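Cucumbers bitter at the stem end, every single one

Posted in Vegetable Beds, Potwood Community Garden Help
Sun 7 June

Milagros Arboleda

Ok so second year growing cucumbers and they're bitter again. Not the whole thing, mostly the stem end and right under the skin. Two raised beds, full sun till late afternoon. Seed came from the Belard rack at the hardware store, plain slicing type. Planted out in May, under a row cover at first so they're ahead of everybody else's. Watering is whenever I get to it, sometimes daily, sometimes not for a while. It's been hot. My mother in law says cut the end off and rub it till it foams. Does that do anything or is it the seed? Don't want to rip them out if I can fix it.

Yurani Grajales

Water. Its almost always the water. Cucumber plants make a bitter compound (cucurbitacin) and when they're stressed more of it ends up in the fruit. Hot spell plus on and off watering will do it.

What I'd do:
Water deep, same schedule every week, morning if you can.
Mulch. Straw, shredded leaves, whatever you have.
Pick smaller. The big ones left on the vine get worse.
Peel, and cut off a good inch at the stem end.

The foam thing, my grandmother did it too. Never noticed a difference besides losing the end, which you were cutting off anyway. If one is really bitter all the way thru, don't eat it, throw it out.

Next year look for "bitter-free" on the packet. Some types make much less of the stuff. I spent over 800 on beds and soil before I figured out a different packet of seed would have helped more. Oh well.

Elter

same thing happend to me, I just pull mine and buy them. Good luck

Chávez

Agree with Yurani on water, disagree on ripping out, nobody should rip out anything in June. Plants can come around. New fruit set after you get the watering steady is often fine even if the first batch was awful. Give it a couple weeks.

Also shade cloth in the afternoon if it's brutal where you are. And check the soil before you water, finger down to the second knuckle, dry = water. A drip line on a timer is cheap enough and you stop forgetting. Don't go heavy on the nitrogen, you'll get leaves and not much else.

Saving seed? Cross pollination with squash is not why they're bitter, people repeat that every year. Cucumbers don't cross with squash.

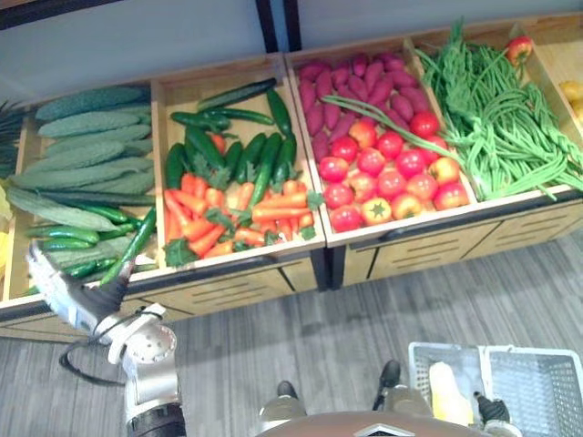
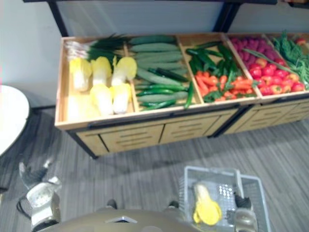
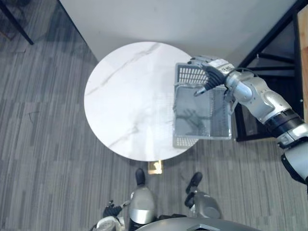 Can I still pickle the slightly bitter ones?

Peel them, trim the stem end, and taste a slice of each one first. Mild bitterness gets mostly covered by vinegar and dill, but a strong one stays strong and can spoil the taste of the jar, so leave those out. Bread and butter style hides it better than plain dill.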